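Fundville, 24 Jan 2018 — The Nartey group at Adulberg is happy to share a new training method, called Fletton, that helps two-handed robots learn small everyday jobs from just 39 demonstrations each.
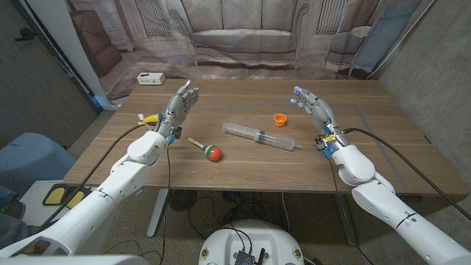 How long does a new job take to learn? Usually five hours, start to finish, on the group's own machines.

The trials covered 17 jobs and 2668 attempts — a good long slog, and we loved it! The full paper follows in August.

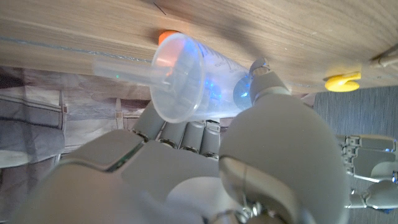
Fingers at a clear plastic funnel, seen from close by.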